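Stirno 3.2 Motion Planning and Task Tooling: Evaluation Report

Prepared for the Shared Automation Laboratory by Dymphna Moynihan and Kibet Temba
Reviewed by Ita Quinlan
Aug 12, 2018

Purpose

The laboratory requires a single planning package for its two-armed tabletop stations. The existing arrangement, an in-house collection of scripts maintained by Kevin Lynch, remains serviceable but depends heavily on his availability. Stirno was selected for evaluation following a vendor demonstration in February. The licence was purchased at the ordinary institutional rate, and the vendor had no part in the preparation of this review.

Scope of the evaluation

The package was used for six weeks on sorting and placement tasks with fruit and tableware. A total of 168 planned runs was logged. The evaluation covered installation, the planner itself, the perception module, the task editor and the quality of the logs. Long-term reliability and force control were outside its scope.

Installation and licensing

Installation on a clean workstation was completed in one morning. The installer does not recognize an existing calibration file and will write a default in its place without warning. Laboratories with an established calibration should copy the file elsewhere before proceeding. The floating licence permits up to six concurrent seats. Licence checks require a network connection at start-up only.

Planner

The planner is the strongest component of the package. Both arms are treated as one system, so a path for the left arm is computed with knowledge of where the right arm will be at each point. Under the previous scripts, each arm was planned in turn and the second was made to wait. Operators remarked on the difference during close work, where two grippers must approach neighbouring objects from opposite sides.

Planning failures are reported in plain language, with the offending link named. This was a considerable help to newer staff. The default clearance margin is conservative, and operators working with small objects will want to reduce it. The setting is located under Station Properties, although the manual places it under Planner Options.

Cable handling is less satisfactory. Stirno models the arms and grippers but has no representation of external cabling. Ms. Moynihan approximated the cables with a series of padded cylinders, a workable measure that must be repeated whenever a cable is rerouted.

Perception

The perception module supplies object poses to the planner and offers three detection profiles: rigid, irregular and flat. Whole fruit was handled well under the irregular profile. Cut fruit was less dependable, as the module tended to fit a full sphere to a half and to propose a grasp centre that was too deep. Mr. Temba corrected this by entering the cut face as a separate plane.

Translucent items presented the greatest difficulty. Depth estimates for translucent plates and cutting mats varied between readings, and the flat profile occasionally merged a mat with the table beneath it. Opaque plates gave no such trouble. The manual acknowledges this limitation and recommends registering such items as fixed fixtures. That advice is sound, though it removes much of the benefit of automatic detection.

Task editor and logs

The task editor presents each job as a tree of steps, with separate branches for the left and right arms and synchronization points between them. Staff without a programming background were able to modify an existing task after a short introduction. Colour coding of the branches cannot be changed, and one operator found the two shades hard to distinguish.

Logs are thorough and may be replayed against the station model. Export to the laboratory's archive format required a small converter, written by Qistina Menon and now available on the shared drive.

Recommendation

The reviewers recommend adoption of Stirno on the two-armed stations, with the existing scripts retained on the single-arm benches until the current licence term ends. Calibration files should be backed up before any upgrade. Requests for operator accounts may be directed to Ms. Quinlan, and station models should be submitted with the request.

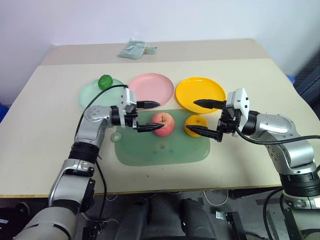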